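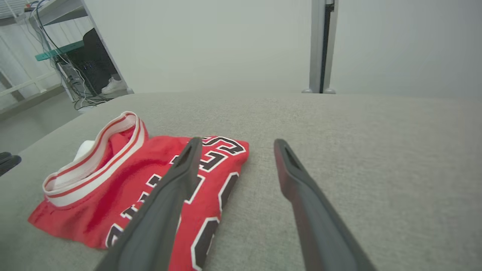 Red jersey, folded, with the striped white band at the top.

Blackburn Team Shirts, Gallery 2

Shirts from the Olgate storage room, sorted and folded in November before going back on the shelves. There are 21 in the set. Most are red with black lettering edged in white - the style the club wore before the move to Greston. Lettering stays on the outside of the fold so it doesn't stick to itself.

Shirts are listed by bin, and this one is in bin 6. For larger copies, quote gallery number 2147.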